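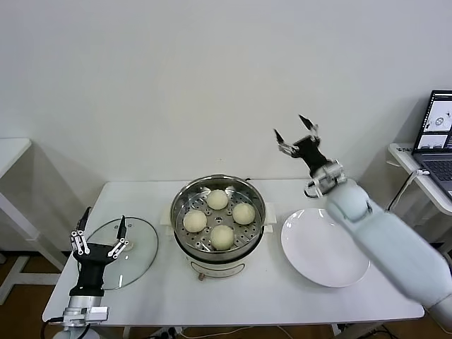 Four buns in the steamer, with the lid off and the plate beside it.

July 25, 2023

I wanted to write about steamed buns for a long time, and I always stopped after the first paragraph, for fear that somebody who makes them better than me will read it. This winter I decided to write it anyway. It is cold in Griltthorpe, the bakery on the corner has closed, and I eat buns for breakfast more often than toast.

In February I bought an electric steamer. Before that I used a bamboo basket over a saucepan, which I liked very much for its smell, but it was too small for my pan and the edge of it became black. The electric one is plainer. It has a white base, a steel part with small holes in the floor, and a glass lid. I can put it on any table where there is a power point, so the stove stays free for soup.

The dough is very ordinary. I use plain flour, warm water, dry yeast, a spoon of sugar and a little oil. I knead it for 20 minutes by hand and I do not hurry this part. When I first came here I tried with the bread flour from the supermarket and the buns were chewy and a bit grey in colour. The plain flour from Bozkurt, the grocer near the station, gives a softer bun. The man there told me it is meant for cakes. I did not ask more.

After the first rise I roll the dough into a log, cut it, and weigh each piece. I aim for 100 grams with the filling. My pieces are never equal, even with the scale, because I become impatient at the end and the last bun receives everything that is left. So there is always one bigger bun, and in my family the one who cooked was allowed to take it.

The pleats are my weak point. My aunt could make them so fine that the top looked like a flower. Mine are shallow and they almost disappear during the steaming. I have practised with a piece of cloth and a ball of socks, which helped a little.

How many to put in is a question I had to learn about. The booklet of my steamer says 7 small buns. Perhaps it is possible if they are very small. With 7 of mine they grew together into one cake and I had to separate them with a knife, and the sides were torn and wet. Now I put four, one for each side, and I leave the middle free. They still come close to each other, but they do not stick.

I do not put baking paper under the whole floor of the basket any more, as it covers the holes. A thin brush of oil on the metal is enough for me. On the bamboo I used cabbage leaves, and I miss them sometimes, they were nice to eat afterwards with vinegar.

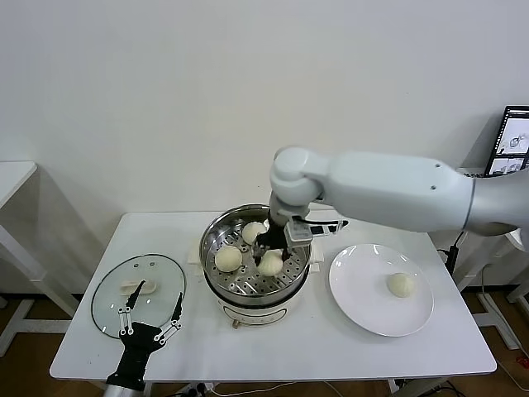 Three buns in the tray, the biggest one at the left.

For taking the buns out, please have the plate ready next to the pot before you open the lid. I learned this by walking across the kitchen with a hot bun between two fingers. The lid I put down flat on the other side, where my sleeve will not catch it. I start with the bun which is easiest to reach, and after that there is more room for the others. If a bun holds on to the metal, I wait for a minute and try again from another side.

A friend in Celolberg wrote to me that she turns off the steamer and waits 2 minutes before she lifts the lid, so the skin stays smooth. I do this too now. On some days I see no difference, on other days the buns that I opened too early have wrinkles like an old apple.

Next time I want to try the filling with pumpkin and black sesame, if I find sesame that is not stale. The packet from Zitach has been in my cupboard since the summer and it smells of nothing.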